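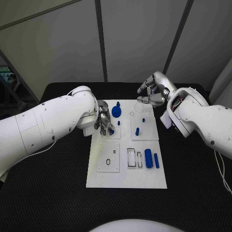 Ticket: Polden parts board, small pegs binding
Status: open
Opened September, 10:40

Gear part fine, goes on and off no bother. Small blue pegs are the problem – tight in the square plates, one of them won't seat at all. Tried the spare set from Skuvitz, same thing.

11:15 – wiped plates down, no change. Measured a peg against the Trindov drawing, looks right to me. So prob the holes

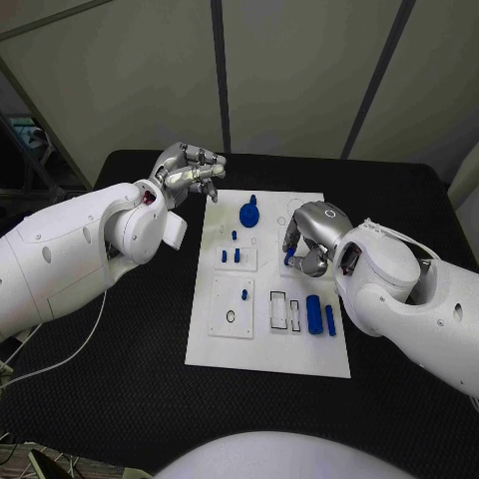
and if it's the holes then the whole batch of 18 boards wants checking, not just ours. Have asked Demchenko for teh print settings.

14:05 – reply in. Plates were scaled at 97 per cent, should of been 100. Reprinting two tonight. 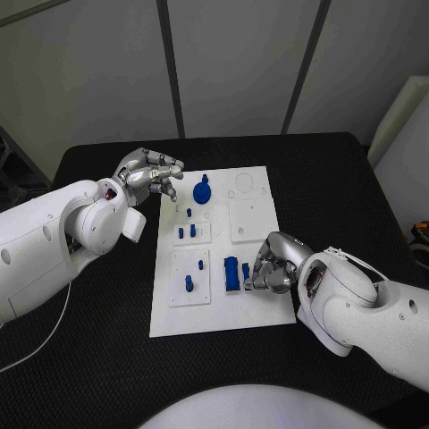 Still to do
– refit new plates, retry pegs
– check the rectangular block as well
– close if ok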